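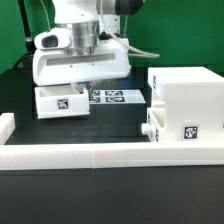 Placing and checking fiducial markers in a tabletop cell

Applies to all single-arm cells on the Oldale and Stillside benches. Written by Yaneth Cáceres, revised Aug 25, 2023.

1. Print markers in black on matt white paper at full scale. Switch off any "fit to page" option, then measure one printed edge with callipers.

2. Leave a white margin on every side at least as wide as one cell of the pattern. Trimming to the black edge is the most common cause of missed detections.

3. Fix each marker to a flat face. Do not wrap it round a corner or over a screw head.

4. Give every part its own marker ID and enter it in the cell register before the part goes on the table. An ID must not be used twice in one cell, even on parts that are never out together.

5. Tape reference sheets flat at all four corners. Expect the arm to hide some of a grid during a pick. The pose estimate may be used with 2 markers in full view; with fewer, the program must hold the last good pose and stop the next move.

6. Put part markers on a face the fingers do not need to grip.

7. Run the static check with the arm parked: 1000 readings per marker, lights at working level. Repeat with the arm at its lowest pick height. Send both logs to Arnulfo Montoya.

Repeat step 7 after any change to the camera mount, lens or lighting.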